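Murnon Play Kitchen Table Set – pretend food, dishes and serving tray

Sold by Vilavthorpe, Hultville. Page last revised 2019-05-09.

The Murnon table set is a mixed lot of pretend food and tableware for home corners, preschool rooms, therapy clinics and library play areas. It is meant to be used on an ordinary table or on the floor. It doesn't need a play stove or a cupboard to go with it, though it will sit happily in either.

## Who buys it

Most of our orders come from child care centres and from speech and occupational therapists. Families buy it as well, usually the smaller version. If you are setting up a room for the first time, the full set covers one table of children at a time. For two tables going at once, order two sets and don't try to stretch one.

The pieces are sized for children three and up. We don't recommend the set for under-threes. Some of the loose food is small enough to go in a mouth, and the bottle cap can be worked off by a determined child.

## Food

The food is a mixture of whole and cut pieces. Fruit makes up the larger part: oranges in halves, strawberries with their leaves, and bananas. Colours are kept close to the real thing so that children can name a piece without being told.

The sauce bottle is a closed shape and holds nothing. Please don't let anyone fill it. We have had bottles returned with paint in them, and paint can't be rinsed out through the neck.

Chocolate and biscuit pieces come in a separate bag. They are the easiest items to lose, so count on topping them up before anything else. Refill bags are listed under Parts.

## Dishes and tray

Dishes are shallow and round, in a pale green you can see light through. They nest for storage. Small bowls are supplied in a stronger colour so they are easy to spot when it's time to tidy up. The oval tray is the largest single item in the set and takes a full plate of food with room around it.

The dishes will flex a little if leaned on. They will crack if a child stands on one on a hard floor, and that is the most common breakage we replace under goodwill. Carpet or a foam mat underneath makes a real difference.

## Specifications

| Item | Detail |
|---|---|
| Product line | Murnon |
| Order code | 114 |
| Tray length | 300 mm |
| Recommended age | 3 years and up |
| Children per set | up to 6 |
| Storage | lidded tub, supplied |
| Warranty | 2 years on tray and bowls |

The warranty doesn't cover the food pieces, which are treated as consumables. It doesn't cover fading from a sunny windowsill either.

## Cleaning

Wash everything by hand in warm water with dish soap. A soft brush is best for the seams in the fruit and around the leaves on the strawberries. Rinse, shake, and stand the dishes on edge on a tea towel. Nest them only when they are fully dry or they will stick together.

The tray can be wiped. Leave the scouring pad out of it, as the surface marks easily and the marks stay.

No part of the set should go through a dishwasher. The bowls will come through one or two cycles without trouble and then go cloudy.

For centres that sanitize between groups, a diluted household product is fine if it is rinsed off afterward. Don't leave pieces soaking overnight – the colour on the orange segments lifts first, and then the yellow goes dull.

## Setting out the table

Put out less than you have. Three or four kinds of food, a few dishes and the tray are enough for most sessions, and the rest can stay in the tub until somebody asks for it. For sorting activities, leave the pieces loose on a plain table and let the children choose what goes in which dish. For café play, put the tray in the middle and the food around it.
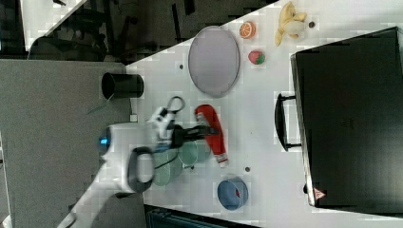

Leitão: We've had our set since March and the green dishes get more use than the food does. Ours are buttons trays, paint lids, hats for bears, you name it. Could you sell them without the rest? I'd take another stack tomorrow. The strawberries are lovely, but a few of the leaves have gone limp from being carried around by them.

Reply from Vilavthorpe: Yes, the dishes are now available separately in the same pale green. Use the order code for the set and write "dishes only" in the notes box. Leaves can't be replaced on their own, so please order a fruit refill if they come away.

## Parts and refills

- Fruit refill bag
- Chocolate and biscuit refill bag
- Round dishes, pale green
- Small bowl
- Oval tray
- Sauce bottle with cap
- Replacement tub lid

Cups are not part of the set. Any small plastic cup from your own cupboard will do, and several centres prefer to use the ones the children already know.

Refill fruit may be a slightly different shade from the fruit you have. We buy it in batches and the yellow in particular moves around a bit from one to the next. If matching matters to you, say so when you order and we'll check a piece from the current batch against an older one.

## Ordering and delivery

Orders can be placed through the Vilavthorpe website or by phone with the Hultville warehouse. Centres with an account may pay by invoice. Sets go out in one carton with the tub packed upright. Please check the tray for scratches before signing for the parcel, and keep the carton until you have.

Unused sets can be returned within the period shown on your receipt. Refill bags can be returned only if the seal is unbroken.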